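22 Jan 2025

I moved the blog's backups off Trillora last night. The old job copied everything on each run, and the upload had grown to the point where it was still going when I got up.

The replacement is a shell script that calls Wunditz. It hashes each file, compares the hash against the last manifest, and sends only what changed. Batches are capped at 1,000 files. Retries are set to 2 – more than that hid a permissions error from me back in May.
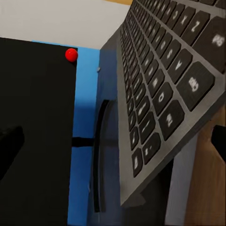 Restores are slower. Wunditz has to read the manifest chain from the oldest entry forward, so I now write a full manifest every month and prune the ones before it. The prune step runs last and exits if the new manifest fails its checksum.

Still open: file names with trailing spaces. Joller keeps them, Wunditz strips them.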